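SANDHOLM -- Riders on the lake side of Sandholm are finally getting a bus that meets the train. Starting in June, a new shuttle called the Sedard Link will run between Ister Junction and the town center, with a bus waiting outside the station for every regional train from early morning until midnight.

For anyone who has stood at Ister Junction at dusk watching the taillights of the last 12 bus pull away just as the train doors open, this is wonderful news. The junction sits 6 miles outside town, and up to now the choices have been a taxi, a ride from a patient relative, or a long wait on a bench with no roof over it.

The shuttle will take 12 minutes from the station to Market Square, with stops at Turcotte Hospital, the high school and the old cannery. The trip on the current 12 bus, which loops through the warehouse district first, can take three times that long when the shift changes. That bus isn't going away. It will keep its present route and its present stops, and people who work along Cannery Road can go on using it just as they do now.

The town expects 300 riders a day in the first months and hopes to reach 700 once the new apartments on the east bank are filled. Those sound like big numbers for a place this size, but the early signs are good. A trial run last fall, with only one bus and a schedule taped to the station door, filled up on most evenings -- and several nurses from Turcotte Hospital gave up their parking spots before it was over.

Best of all, drivers will hold for late trains. If a train is running up to 12 minutes behind, the bus stays put. A small screen in the cab will show the driver where the train is, and a matching screen in the station hall will show passengers where the bus is. Anybody who has made this trip in January knows what that means!

Fares will be the same as on town buses, and a monthly rail pass will cover the shuttle at no extra charge. Bikes can go on the front rack, two at a time. Folding bikes may be brought inside.

Work on the station forecourt is already well along. The curb has been raised so that the low-floor buses line up with it, and a long shelter with lights and a proper bench is going in beside the ticket hall. The taxi stand moves to the north side of the building, next to the bike racks, and short-term parking loses 6 spaces.

A second phase would carry the line past Market Square to the ferry landing, which would put the lake islands within reach of a day trip by train, bus and boat. The money for that part hasn't been approved yet, and the road down to the landing would need a wider turning circle first. Still, the stop has been drawn on the new map in a dotted line, and it looks very good there.

Printed schedules will be available at the station ticket window, the library and the hospital front desk.

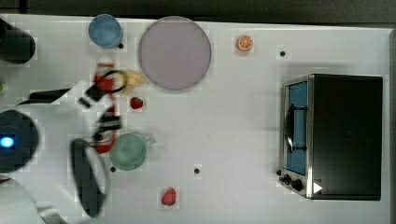

Do I need a separate ticket for the shuttle if I have a monthly rail pass?

A monthly rail pass covers the whole ride, so just show it to the driver when you board.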